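Stonenlow Meditation Cushion and Bell Set – my review

Monday, April 10, 2023

Had this 2 months now, sat on it nearly every morning. Quick notes before I forget, lots of you asked.

The set is a round cushion, a flat mat, a small brass bell and a booklet of guided sits by Sofia Christodoulou. I do breath work mostly, some mantra. Not a beginner, not a monk either.
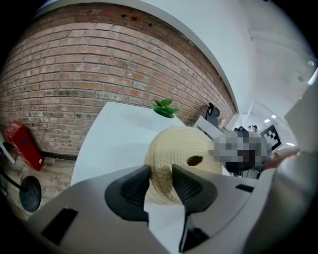
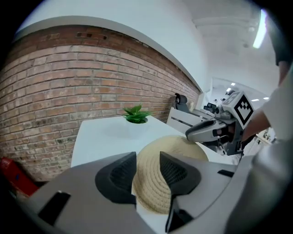 Cushion first. Buckwheat fill, very firm. Too firm for week one, my left foot went dead every time. Took a few scoops out through the zipper and it got a lot better. Hips higher than knees, back stays up by itself. My old Jumard cushion never did that, went flat by September and I was basically sitting on the floor.

Mat is thin. If your knees are bad get something else under them. Cover comes off, washes fine, shrank a tiny bit.

The bell – love it. Long tone, you can follow it right down to nothing and by then you're already quiet. Striker is cheap, the felt end came unglued. Glued it back.

Booklet has 6 sits in it. The loving kindness one is lovely, I still go back to it. The chakra one lost me, too much talk and not enough silence. Nikola Zupan from my Thursday circle thinks its the best one so what do I know. Print is small, bring your glases.

Shipping slow. Box was dented, stuff inside ok.

Would I buy again? Cushion and bell yes. Would skip the mat if they sold it seperately, which they dont. Palanico has a softer cushion if you have hip trouble, only tried it once at a retreat tho.

Four stars. Comments open, will answer when I can.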